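Tranum hand gripper: build questions

Updated 2022-10-23

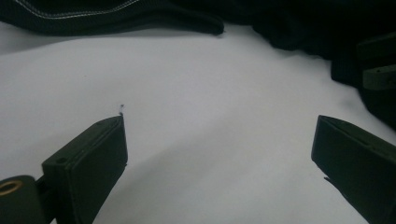
Tranum fingers open over a white sheet, dark cloth behind.

What is the Tranum?
A hand-held gripper you can build at home or at the Matos shared workshop. You hold it and work the fingers yourself.

What do the parts cost?
The last set came to $348, without the camera.

Can I print the fingers at home?
Yes. Any printer with a bed big enough for the base plate will do. Print 5 test blocks first and measure them. If they come out oversize, fix that before you start on the fingers.

Does the color matter?
No. Use what you have.

My fingers don't meet evenly. What's wrong?
Usually one is screwed down tighter than the other. Loosen both, close the grip, then tighten a little at a time. If there is still a gap, check the inner faces for stringing and sand it off.

How heavy is it?
475 grams with the camera mounted.

Which cloth should I practice on?
Start with something flat and plain. Thick folded fabric is harder to pinch and can wait.

Will Brelar fingers fit?
Only the ones made since January. Older ones need the holes drilled out to 3 mm.

Where do I get the files?
On the Rarent page, under Downloads.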